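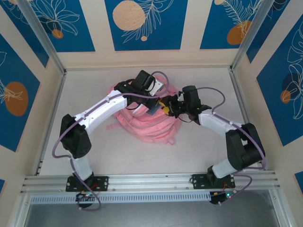
The Hindance two-arm bench, with the pink backpack under both grippers.

Hindance Two-Arm Bench – Club Build

Price as shown: $691
Frame and panels only, no arms: $519
Pickup in Palville. Ask me about shipping before you order, please!

Hi, I'm Declan Kinsella. I run the after-school robotics club in Palville and this is the bench my students build and use. Other clubs kept emailing to ask where we bought it, and we didn't buy it anywhere, so now we sell them. The money goes into the travel jar for the Sarmiento meet (and, let's be real, into screws).

What it is

Two small arms bolted side by side on one aluminum rail, facing into a walled workspace with a pale floor. Each arm has its own black mounting plate, its own gripper and its own little circuit board tucked under the rail. When a board has power you get a tiny green light. I love that light. It saves me walking over with the meter every time a kid tells me "it's dead."

The cable tray runs along below the rail and has slots all the way across, so you can zip-tie anywhere you like. The purple cables on the arms are left with big loops on purpose. Our first version had them pulled neat and tight and we ripped a connector out of the wrist on opening night in front of the parents. Leave the loops alone!

The walls

Everybody asks. Blue and beige panels with leaf drawings and orange circles, picked by student vote, and I was on the losing side (I wanted plain gray). I've come around. You can order yours plain for the same price, just put it in the notes.

What we use it for

Soft stuff, mostly. The Illis challenge this season is bags and clothing, and a backpack is a miserable thing to pick up with two grippers – the straps flop everywhere and the fabric never lands the same way twice. My beginners start with the pink one. They drive both arms by hand first, and only after that do we let them write any code. Severino Olmedo, our other coach, does it the opposite way with his group and his kids are fine too, so suit yourself.

One thing to practice early is bringing the two grippers close together over the bag without bumping. They share the middle of the floor and there isn't a lot of spare room in there. We have one student call out moves while the other two drive.

In the box

Rail, corner posts and floor edging, cut and drilled
Floor sheet
Wall panels, printed or plain
Two arms, assembled, with grippers fitted
Two mounting plates with bolts
Two control boards, wired
Cable tray
Purple cables plus one spare
Build sheet (written by students, typos included)

Not in the box: laptop, power strip, backpack.

Putting it together

Give it one long club meeting with five students. We had 9 on ours back in November and it was mostly people holding the same post. Square up the corner posts before you tighten anything, then slide the floor in, then the rail. Arms go on last. The floor sheet marks up pretty quickly – a damp cloth gets most of it.

Stock

Updated December 18, 2025: five full benches ready, frame kits made to order. Spare grippers are out until the students print more finger pieces. If you're a school paying by purchase order that's fine, send it to me with your club name on it and I'll hold a bench for you.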